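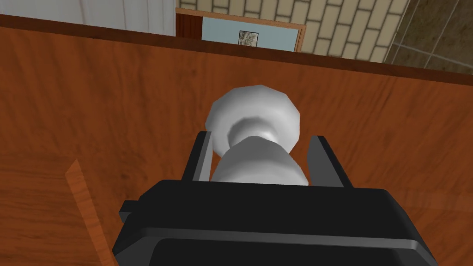 3.2 Gripper trials before the build

Aguiar and Manninen wrote the simulated cabinet task in April, before any part of the Nusa arm was bolted to the bench in the Pristdale workshop. We doubt it told us much. In Figure 2 the two fingers stand on either side of the white knob with a small gap left at each, and a policy can look good from there. The simulator's friction value was a guess. Macedo's plans for the home build allow 3 mm of play at the wrist, and the model had none. We ran 50 trials and do not treat the score as evidence about the real arm.

Figure 2. Simulated gripper at the knob, fingers not fully closed.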